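Eglė Ramanauskas has spent two years building Unent, a fictional river city stacked in nine tiers, and she would like me to believe it runs on salt. I have my doubts. The Cunier, her ruling guild, taxes every sack that crosses the locks, yet the map shows open coast a day's walk away.

"People ask about the coast every time," she says. "The path floods. And the guild owns the boats."
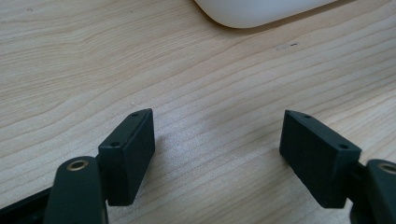 All of them? She concedes there may be smugglers, which sounds like something decided on the spot. The notes run to 284 pages, and only a handful deal with how anyone in the lower tiers eats.

Her favorite district is Altine, once a barracks, now a warren of dye shops and debt courts. It is the best writing in the setting — and the least explained.
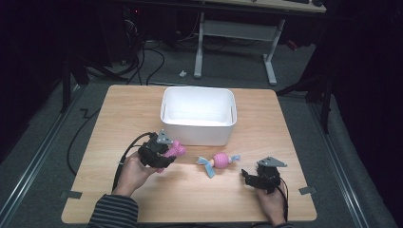 Who keeps order in Altine?

"The dyers do, badly. The guards stop at the third stair and have done so for 112 years."

I like that answer more than the official history, where a general named Kordestani seals the stairs after a mutiny and then drops out of the story. Eglė says he comes back in the next volume. She said the same about the flood priests in March.

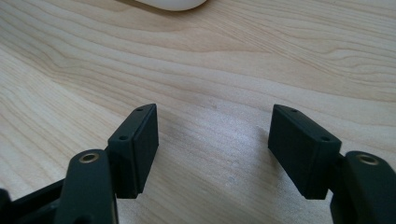

Tabletop with a pale, wavy grain.

"I'd rather leave a hole than fill it with something dull," she tells me. Fair enough, but the salt still bothers me, and she has promised to redraw the coast by Wednesday.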